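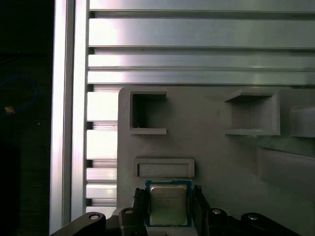 Westancombe cell - setup and upkeep notes

README for the folder you just opened. It covers the processor handling cell on the Westancombe bench: how it goes together, how I look after it, and what I do when it sulks. I wrote most of this in July while the thing was in pieces on the floor, so if the order seems odd, that's the order I had to do it in.

The recordings live in the other folder and have their own card. You only need this one if you're going to touch the hardware.

What's in here

setup/ - the config files for the arm, the gripper and the wrist camera
panel/ - drawings for the grey panel and its spacers, plus the old versions I can't bring myself to delete
checks/ - the short scripts I run before a session
log.txt - the running log, newest at the bottom, spelling not guaranteed

Naming, so we're all talking about the same thing

Wisomau is the arm and everything bolted to the end of it. Iyamu is the control software. Elleo is the panel, which started as a joke and is now written in three config files, so it stays. If you see "Elleo 9" in the log, that's the ninth version of the panel and it's the one that's on the frame now. Anything lower is history.

The frame

The frame is aluminium T-slot extrusion, and I like the stuff a lot, but it will let you build something crooked and feel very solid about it. Do the uprights first. Get them square to the bench, tighten them properly, and only then start on the horizontal rails. I did it the other way around the first time and ended up with a beautiful stack of rails that leaned toward the window.

Tighten the rail brackets from the middle out. Go around once finger tight, once with the short hex key, and once more the next morning. The next-morning pass sounds fussy, but I nearly always get a bit more turn out of two or three of them.

The bare metal is shiny, and the wrist camera hates it when the bench lamp is on full. The uprights go almost white and the auto exposure drags everything else down with them, so the right-hand side of the panel goes murky. I've locked exposure in setup/camera.cfg and I turn the lamp to face the wall. Please don't switch auto exposure back on! If you need more light in the recess at the lower right of the panel, move the lamp before you touch the settings.

Mounting the panel

Elleo 9 sits in front of the rails on four spacers. They're not all the same length. The two long ones go at the bottom (there's a dab of paint on each) and if you swap them the panel tips forward just enough that the arm will find it before you do.

Steps, more or less how I do it:

1. Park the arm and hit the stop.
2. Slide the T-nuts into the rails before you pick up the panel. Dropping one behind the bench means moving the bench.
3. Hang the panel on the top two bolts, loose.
4. Put the bottom spacers in, long ones, and run those bolts up loose as well.
5. Check the top edge with the small level, then snug everything up a little at a time, corner to corner.
6. Run checks/panel_touch. It brings the closed fingers up to four spots and tells you how far off each one is.

I accept anything under half a millimetre on all four. If one corner is out and the other three are fine, it's a spacer. If all four are out the same way, somebody has leaned on an upright, and I have been that somebody.

The raised border on the rectangular slot picks up burrs. I run a thumbnail along it before every session and take a fine file to anything that catches. Same for the box pockets, especially the thin lip along the top of the right-hand one, which has snapped on me before. There's glue in the drawer. It takes an afternoon to set, whatever the tube says.

The gripper

Two fingers on a pair of linkage arms, black, with ridged inner faces. The ridges are what hold a processor by its left and right edges with the heat spreader facing the camera, so they matter a great deal, and they wear faster than you'd like. I change the fingers as a pair. I tried changing only the bad one and spent an evening wondering why every chip came up on a slant.

To swap them:

1. Open the gripper from Iyamu and then cut power to it. Don't push the linkage by hand with the power on, it will argue.
2. Undo the bolt at the base of each finger. There's a washer under each bolt head. Put them in the lid of something.
3. Fit the new pair, bolts in loose, and close the gripper by hand on the scrap processor that lives in the tin.
4. Nip the bolts up with the scrap part still held, so the fingers settle flat to its edges.
5. Take the scrap part out, do the final tighten, power up, and run checks/grip_zero.

The bolts on the linkage arms are a different story. Leave those alone unless there's play in the joint. They want to be just loose enough that the arm swings without grinding, and it took me ages to find that spot. I've put a paint line across each head so I can see if one has crept. If the lines are broken, set them back to the line and make a note in log.txt.

Grip force is 71 in the config. It's a setting, it has no unit, I asked the same question you're asking. Lower than that and the chip slides down between the fingers when the wrist turns. I wouldn't go higher. The force is going into the edge of a thin green substrate, and although everything in the tin is dead already, a cracked one sheds little bits that get into the ridges and then you're brushing for half an hour.

Brush the ridges anyway, with the dry toothbrush. No alcohol on the fingers, it leaves them slippery for a while and I lost a whole run to that.

Cables

The cable clips on the rails are there for a reason and the reason is the elbow of the arm. Any cable near the left upright needs to hang in a loose curve behind it and never in front. Leave slack. If you find a loose connector end back there, check what it belongs to before you plug it into anything, and if it belongs to nothing, tape it and tell the log.

The wrist camera cable is the one that fails. It flexes with every single move and it goes near the plug, inside the boot where you can't see it. First sign is a dropped picture when the wrist rolls past halfway. I don't wait for the second sign any more. There are spares in the drawer below the glue.

Regular care

Before each session
- thumbnail along the slot border and the pocket lips
- brush the finger ridges
- look at the paint lines on the linkage bolts
- wipe the camera lens with the soft cloth (the soft one, not the blue one)
- run panel_touch, then grip_zero

Every 1000 picks
- new fingers, as a pair
- re-tighten the rail brackets, middle out
- pull the wrist camera cable and bend it gently near the plug with the picture up on screen
- photograph the panel straight on and drop the picture in panel/

Iyamu keeps the pick count. It resets when you tell it the fingers are new, so don't tell it that to make the warning go away.

When it plays up

Chip sits crooked in the fingers. Nearly always dirt in the ridges. If brushing doesn't fix it, look for a worn finger, then for a washer you forgot to put back.

Chip touches the bottom border of the slot on the way up. Run panel_touch first. If the panel checks out, the approach height has been changed by someone. It should be 93 in setup/approach.cfg, and yes, I know the comment beside it gives another number. The comment is from Elleo 6.

Error 9 at start-up. The gripper didn't see its open stop. Power it off, open the linkage by hand, power on again. If it comes back twice in one session, pull the gripper cover and look for a pinched wire on the left side.

Arm stops partway with no error at all. Check the stop button. It's twist to release and it doesn't click very loudly. I've lost more time to this than to everything else on this page.

Grinding from the linkage. Stop. Check the paint lines. A drop of the light oil on each pivot, wipe off whatever runs, and keep it well clear of the ridges.

Picture looks washed out down the left. Lamp. See the frame section.

Things I'd still like to do

- a matte strip for the left upright, if I can find one that stays stuck
- a thicker lip on the right-hand pocket for the next Elleo
- move the grip and approach numbers into one file so I stop editing the wrong one
- a proper hook for the small level, which I have now sat on

Changes to this file

Added the bit about the stop button after the long afternoon.
Fixed the spacer note, which had the long ones at the top. Sorry if you followed it.
Took out the section on the old suction tool. It's in panel/old with the rest of the museum.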